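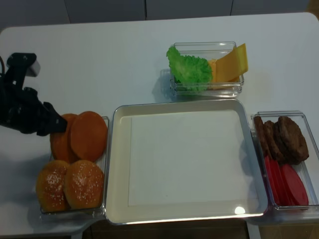

테이스트사이드 사내 문예동호회 산문반

단편 「조립 순서」

문서 번호는 107이다. 제목은 '버거 조립 순서 및 용기 배치'이고, 본문은 네 쪽이다. 내가 품질기준팀으로 옮겨 왔을 때 이 문서의 마지막 개정자는 이미 퇴사한 뒤였다. 인수인계서에는 파일 경로와 한 줄이 적혀 있었다. '4.2항은 건드리지 말 것.'

4.2항은 토마토에 관한 조항이다. 전문은 다음과 같다.

4.2 토마토는 패티 위에 놓는다. 단, 트라탐점은 예외로 한다.

예외의 내용은 어디에도 없었다. 별지도, 참조 번호도 없었다. 예외 조항에 내용이 없으면 감사에서 지적을 받는다. 그해 감사는 8월이었고, 나는 6주 전에 4.2항을 검토 목록에 올렸다.

먼저 배치를 재현했다. 문서 3항에 따르면 작업대는 흰색 무광이고, 가운데에 사각 트레이를 비운 채로 둔다. 왼쪽에는 번을 담은 투명 유리 용기, 오른쪽에는 패티와 토마토를 함께 담은 용기, 트레이 뒤쪽에는 양상추와 치즈를 담은 작은 용기를 둔다. 번 용기 안에서는 밑판이 안쪽, 윗판이 앞쪽이다. 밑판을 먼저 쓰는데도 안쪽에 두는 이유는 3.4항에 있다. 깨는 떨어진다. 윗판을 안쪽에 두면 깨가 밑판 위로 떨어지고, 밑판을 집을 때 따라 올라와 트레이로 옮겨진다. 전임자는 이 항목에 시험 성적을 첨부해 두었다. 배치를 바꾼 뒤 트레이 바닥에서 회수한 깨가 193알 줄었다고 되어 있었다. 나는 이 사람이 깨를 세었다는 사실을 한동안 생각했다.

패티와 토마토를 한 용기에 담는 이유는 적혀 있지 않았다. 위생 기준으로는 분리하는 편이 설명하기 쉽다. 나는 분리안을 만들어 시험했다. 용기가 하나 늘자 트레이가 왼쪽으로 밀렸고, 밀린 만큼 양상추 용기가 트레이 뒤에서 벗어났다. 양상추는 용기 앞쪽 테두리를 넘어 늘어지는 재료다. 늘어진 잎이 닿을 자리를 비워 두어야 한다. 분리안은 폐기했다. 시험 기록에는 '공간 부족'이라고 썼다.

트라탐점에 질의서를 보냈다. 답은 이틀 뒤에 왔다.

질의: 4.2항 예외의 구체적인 내용.
회신: 우리는 토마토를 패티 밑에 놓습니다.
질의: 사유.
회신: 문서에 예외라고 되어 있습니다.

순환 참조였다. 문서는 매장의 관행을 근거로 삼고, 매장은 문서를 근거로 삼고 있었다. 이런 경우 절차서는 현장 확인을 요구한다. 출장 신청서를 냈고 교통비 한도 안에서 승인이 났다.

트라탐은 항구 도시다. 매장은 여객 터미널 맞은편 건물 1층에 있었다. 주방의 작업대는 기준품이었고 용기 배치도 3항과 일치했다. 나는 입구 쪽에 서서 점심 영업이 끝날 때까지 조립을 관찰했다. 작업자는 밑판, 토마토, 패티, 치즈, 양상추, 윗판 순으로 쌓았다. 동작에 망설임이 없었고 편차도 작았다. 이탈이라고 부르기에는 너무 고른 작업이었다.

관찰 중에 온장고를 확인했다. 카우피넨 제품으로, 단종된 모델이었다. 다른 매장은 모두 질레로로 교체를 마쳤는데 트라탐점만 남아 있었다. 전기실 문이 좁아 반출이 불가능하다는 메모가 옆면에 붙어 있었다. 질레로 온장고는 번을 보온하면서 가습한다. 카우피넨에는 가습 기능이 없다.

밑판을 하나 받아 단면을 눌러 보았다. 같은 공장, 같은 날짜에 출고된 번이 본사 시험실의 것보다 단단하게 돌아왔다. 건조한 밑판에 패티를 바로 올리면 기름이 먼저 스민다. 그러면 한 입째에서 밑판이 갈라진다. 토마토가 밑에 있으면 수분이 먼저 간다. 나는 두 가지를 다 만들어 매장 뒤편 의자에서 먹었다. 패티를 바로 올린 것은 세 번째 입에서 아래가 갈라졌고, 토마토를 깐 것은 끝까지 형태를 유지했다. 시료 수가 부족하므로 이것은 시험이 아니다. 기록에는 '예비 확인'으로 남겼다.

본사로 돌아와 보관 서버를 뒤졌다. 전임자의 폴더에는 파일이 3,537개 있었다. 날짜순으로 정렬하고 확장자가 문서인 것만 남겼다. 트라탐이라는 이름이 들어간 파일은 하나였고, 2쪽짜리 시험 보고서 초안이었다. 목적, 방법, 결과까지 쓰여 있고 고찰이 비어 있었다. 방법란에는 토마토를 패티 위에 놓은 것과 밑에 놓은 것을 합쳐 670개 조립했다고 되어 있었다. 결과란의 표는 내가 의자에서 얻은 것과 같은 방향을 가리켰다.

표 아래에 각주가 있었다. 글자 크기가 본문보다 작았다.

주) 온장고가 교체되면 이 예외는 즉시 폐지할 것. 교체되기 전까지는 이유를 쓰지 말 것. 이유를 쓰면 예산 부서가 온장고를 교체하는 대신 토마토를 옮기면 된다고 판단할 것임.

나는 각주를 세 번 읽었다. 온장고 교체 요청서의 이력도 조회했다. 요청은 해마다 올라갔고 해마다 차년도로 이월되어 있었다. 요청자란은 모두 전임자였고, 퇴사한 해부터는 요청 자체가 없었다. 예외만 남고 요청이 끊긴 것이다.

선택지는 두 가지였다. 첫째, 4.2항에 사유를 기재한다. 감사는 통과하고 온장고는 남는다. 둘째, 예외를 삭제한다. 감사는 통과하고 트라탐의 밑판은 갈라진다. 나는 결재 양식의 '기타' 칸을 열었다.

개정안은 다음과 같이 올렸다.

4.2 토마토는 패티 위에 놓는다. 단, 가습 기능이 없는 온장고를 사용하는 매장은 설비 교체일까지 패티 밑에 놓는다. 교체일은 별지에 기재한다.

별지에는 표를 하나 넣었다. 매장명 칸에 트라탐을 적고 교체일 칸은 비웠다. 우리 시스템은 별지의 날짜 칸이 비어 있으면 최종 승인을 내주지 않는다. 날짜를 넣을 권한은 예산 부서에만 있다.

문서는 11일 동안 '승인 대기' 상태로 있었다. 그동안 예산 부서에서 전화가 두 번 왔다. 첫 번째는 칸을 없앨 수 없느냐는 문의였다. 양식은 공통 양식이므로 없앨 수 없다고 답했다. 두 번째는 전기실 문의 폭을 묻는 전화였다. 출장 때 재 둔 값을 불러 주었다.

감사 전날 별지에 날짜가 들어왔다. 2024년 1월 24일이었다.

그날 나는 트라탐에 있었다. 카우피넨은 문틀을 떼어 낸 자리로 나갔고, 질레로가 같은 자리로 들어왔다. 설치 기사가 급수관을 연결하는 동안 작업자는 용기를 다시 채웠다. 번의 밑판은 안쪽에, 윗판은 앞쪽에 놓였다. 나는 예열 시간이 끝날 때까지 기다렸다가 첫 번째 밑판을 눌러 보았고, 값은 기준 안에 있었다.

작업자가 밑판을 트레이에 놓고 손을 오른쪽 용기로 가져갔다. 손은 토마토 위에서 멈췄다가 패티로 옮겨 갔다. 걸린 시간은 기준보다 길었다. 나는 기록지의 초과 사유 칸에 '순서 변경'이라고 쓰고 시각을 적었다.

돌아오는 열차에서 문서 107의 4.2항 단서를 지웠다. 개정 이력에는 개정자를 적는 칸이 있다. 공동 개정일 때는 이름을 둘 쓸 수 있다. 퇴사자의 사번은 검색되지 않아서 손으로 입력했고, 시스템은 경고를 한 번 띄운 뒤 저장했다.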